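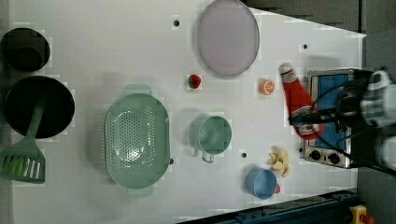 I'm looking for someone to join me on the counter at Climen, my little jewellery and watch shop on Soler Street. It's two of us at the moment, me and our goldsmith, and since we took on the Fommont range in March I've been selling, wrapping, answering the phone and changing watch batteries all at once — usually badly!

The job is 42 hours a fortnight, Saturdays included, with every second Monday off. You'd be helping people choose engagement rings, sizing fingers and bracelets, booking in repairs and keeping the cabinets polished (there's a lot of glass, I'm sorry to say). I pay $1129 a fortnight before tax, plus super and a staff discount on everything except consignment pieces.

You don't need a gemmology certificate. I'd love it if you've worked in a shop before and can tell white gold from silver by the hallmark, but I'm happy to teach you the stones, the clasps and our slightly cranky repairs book. Neat handwriting is a big plus, and so is patience with nervous blokes buying earrings the day before an anniversary.

Drop your résumé in at the shop, 701 Soler Street, Plikau, or post it to me there with a short note about a piece of jewellery or a watch you're fond of — cheap, fancy, your nan's, whatever. Trial shifts are paid. Please have two referees ready, and let me know when you could start.

Finlay Ritchie
Tuesday, September 26, 2023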